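Week 9: Reading a software update notice
Handout revised 3/31/21

Most of you say you never read release notes. Fair enough, they are mostly written not to be read. For this session you will read one anyway.

Take the notes for Utetard, the messaging app made by Grorness. The last version lists 29 changes. Go through them with a pencil and mark each one as a fix, a new feature, or neither. I got 3 fixes. A good many of the rest say "improved experience", and I would like somebody to tell me whose.

Things to be suspicious of:

"You asked, we listened." Who asked? Grorness mentions a survey of 900 users but doesn't say how they were picked or what the questions were.

"Now more inclusive." It may be. Look for what was added, and check whether you have to dig through the settings to find it.

"Small changes to privacy options." Read this line twice. Compare the old default with the new one.
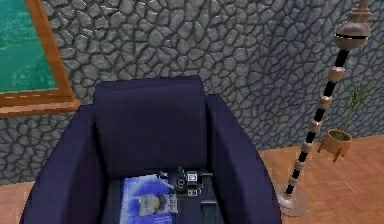 Olteanu objected in the Staselgate seminar that users judge an update by using it, and that picking at the wording is a waste of an hour. I don't agree, but the point deserves an answer in your essay. If a default moves and the notes hardly mention it, how would using the app tell you?

Essay: 1584 words is the upper limit, footnotes included. Due in April, date on the course page. Bring your marked-up notes next week.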